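Derkby Dry-Box Filament Cabinet, 9-Spool
Sold by Drarkiron Workshop Supply

Home / 3D Printing / Storage and Drying / Cabinets

In stock. Ships on a pallet. Curbside delivery only.

Overview

The Derkby is a heated storage cabinet for 3D printing filament. It holds nine standard spools on rollers and keeps them dry while they are stored and while they are feeding a printer. It is made for small shops, school labs and anyone running more than one machine from the same stock of material.

Most plastics used for printing pick up water from the air. Nylon does it fastest. PETG and TPU are slower but still get there over a humid summer, and PLA turns brittle and snaps in the feed tube. Damp filament pops and hisses at the nozzle, leaves strings between walls and gives a rough surface. Layers do not bond as well either, which shows up later when a part is put under load.

A sealed tub with a bag of desiccant works for a few spools. Past that point, opening and closing tubs lets in more moisture than the desiccant can handle, and the bags need regular drying. The Derkby replaces the tubs with one cabinet that stays shut during normal use.

How it works

The cabinet has two zones. The upper zone holds six spools and the lower zone holds the rest. Each zone has its own heater, fan and humidity sensor, and each can be set by itself. You can dry a batch of nylon in the lower zone while the upper zone sits at a low holding temperature for PLA.

Air is pulled from the bottom of each zone, passed over the heating plate and pushed up the back wall through a slotted panel. A small vent at the top lets moist air out during a drying cycle. When the target humidity is reached, the vent closes and the fan drops to its low setting. The heater then comes on only when the reading climbs.

Filament leaves the cabinet through ports on the right side. Every roller position has its own port with a silicone grommet that closes around the feed tube. Unused ports take a push-in plug. The plugs are included and are also sold in bags if you lose them.

The rollers run on sealed bearings. They will turn a full spool without noticeable drag on the extruder, and a felt brake on each position stops the spool from unwinding when the printer retracts. The felt can be moved in or out with a thumb screw. Set it as light as you can. A tight brake will cause under-extrusion on flexible materials. 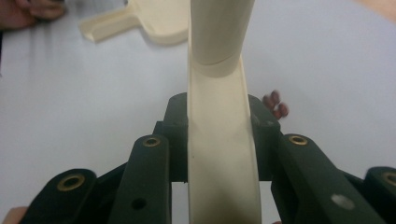

Cardboard spools can be used on the same rollers. The rims of some cardboard spools shed dust and wear flat spots over time, so we suggest fitting the snap-on rim rings listed under accessories. Spools with a badly crushed rim should be rewound before they go in.

Controls

The control panel is on the front of the door, above the handle. It has a dial, a back button and a plain text display. Turn the dial to choose a zone, press it to open the menu, and turn it again to change the setting. There is no app and no account to create. Settings are kept when the power is off.

Presets are supplied for PLA, PETG, ABS, ASA, TPU and nylon. Each preset can be edited, and there are two blank slots for your own. The drying time in a preset is a starting point. A spool that has been left out on a bench all season may need to be run through the cycle again.

The display shows current humidity and temperature for both zones. Press the back button while on the main screen to see the readings from earlier in the day. This is useful for finding a leaking port or a door that was not latched.

Installation

Place the cabinet on a level floor or on a bench rated for its loaded weight. Four adjustable feet are in the accessory bag. Leave a hand's width of space behind the cabinet and do not block the vent on top. The door is hinged on the left and cannot be reversed.

Plug the cabinet into a grounded wall outlet. Do not use a power strip or a light extension cord. If you already have several printers on one circuit, check the load before adding the cabinet.

Run both zones empty on the PLA preset before you load any material. There may be a slight smell from the door seal the first time it is heated. It goes away with airing.

Feed tubes should take the shortest path with wide bends. Tight bends add more drag than the rollers and brakes put together. If the printer sits on the left of the cabinet, run the tube over the top and down. Do not loop it behind the cabinet, where it can be pinched against the wall.

Care and cleaning

Wipe the inside with a dry cloth when you change spools. Broken ends of filament tend to drop through the rollers and collect on the floor panel, which lifts out. Vacuum the intake slots underneath it.

The intake filters are a washable foam. Rinse them in warm water, let them dry fully and refit them with the smooth side down. Check them more often if you sand parts in the same room.

The door seal is a single loop of silicone pressed into a groove. If it comes loose at a corner, push it back in with your thumb. Do not glue it. Replacement seals are sold under spare parts.

Sensors drift with age. To check one, place a separate humidity meter in the same zone, close the door and compare the readings after the fan has settled. An offset can be entered in the service menu.

Specifications

Capacity: 9 spools
Zones: 2, separately controlled
Upper zone: 6 spools
Feed ports: 9, right side
Door: tempered glass, left hinge
Body: powder-coated steel, gray
Rollers: sealed bearing, removable
Filters: washable foam, one per zone

What is in the box

Cabinet with rollers fitted
Adjustable feet
Port plugs
Feed tube, one coil
Spare felt pads
Printed manual

Accessories and spare parts

Muta rim rings for cardboard spools. Sold in pairs.
Tseng push-fit tube couplers. For joining the cabinet tube to a printer with its own inlet tube.
Port plugs, bag of 100.
Door seal, silicone.
Foam filter set.
Caster base. Fits in place of the feet. Lock the casters before opening the door.

Common questions from customers

Can I print directly from the cabinet during a drying cycle? Yes, for PETG, ABS, ASA and nylon. For PLA and TPU we suggest letting the cycle finish first. Warm, soft filament can buckle between the extruder gears.

Will it take large spools? The lower zone will take them if the middle roller set is removed, and you lose one position by doing so. The upper zone is for standard spools only.

Can it be used for resin or for support powder? No. It is made for filament on spools. Do not store solvents, liquid resin or food in it.

Does it make noise? The fans can be heard on a drying cycle and are quiet on hold. In a room with a printer running you will mostly hear the printer.

My humidity reading will not go down. Check that every unused port has a plug and that the door seal is seated all the way around. A very wet spool will also hold the reading up for the first part of a cycle. If the number stays high with the zone empty, contact us with the readings from both zones.

Shipping and returns

The cabinet ships upright, strapped to a pallet. Look over the carton before you sign, and write any damage on the delivery slip. Keep the foam corners until the cabinet has been run. We cannot accept a return without them.

Unused cabinets can be returned in the original carton. Opened accessories cannot be returned unless they are faulty. Orders placed in July may ship later than usual while the Drarkiron warehouse does its yearly stock check.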